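Zelenák Community Hall to Reopen

21 November 2025

Zelenák Community Hall will reopen to the public next week following repairs to its main floor. The work began in July and covered 2,170 square feet. The total cost was $2,704 below the approved budget. Dollik, the contractor, will return in the spring to refinish the stage steps. Residents who held bookings during the closure may choose a new date or request a refund at the front office.
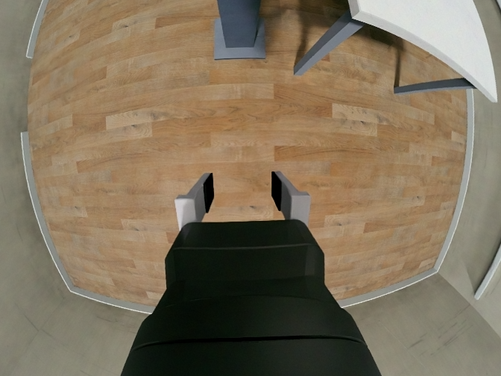

Booking Office Hours

Requests are accepted on weekdays from 9 a.m. to 4 p.m.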